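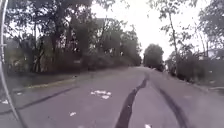
Hullia Panell gravel tire, first impressions after 400 miles

I fitted a pair of Panells in February, tubeless, on the same wheels I used all last year. Each tire weighed 555 grams on my kitchen scale. Mounting took one lever on the front and a lot of swearing on the back.

Most of my riding is on the old road out past Sordale. It starts wide, with long tar seams down the pavement, and then you get onto the lane. Seams are a good test of a tread. My last tires, a pair of Huancas, would catch on the edge of the tar and twitch. The Panells roll over it at a shallow angle and I feel a small bump through the bars, nothing more. The center tread is nearly smooth and hums a little above 15 mph.

The lane is slower going. I run lower pressure there and the sidewalls take the sting out of the patches. Grip on loose grit is fine in a straight line. Leaning the bike over on it is another matter – the side knobs are short and the front washes a bit before they bite.

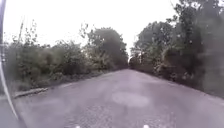
The lane, with a paler patch in the road and coarse grit in the foreground.

No punctures so far. There is one cut in the rear tread, shallow, and the sealant has not been needed. Wear is hard to judge this early. The Huancas were squared off by 700 miles, so I will check again then.

Good points: comfortable, steady on tar, easy to keep inflated. Bad points: short side knobs, tight rear bead, and the tan sidewall shows every bit of dirt.

4 out of 5. I would buy them again for mixed pavement, though not for real mud.

Posted March 25, 2018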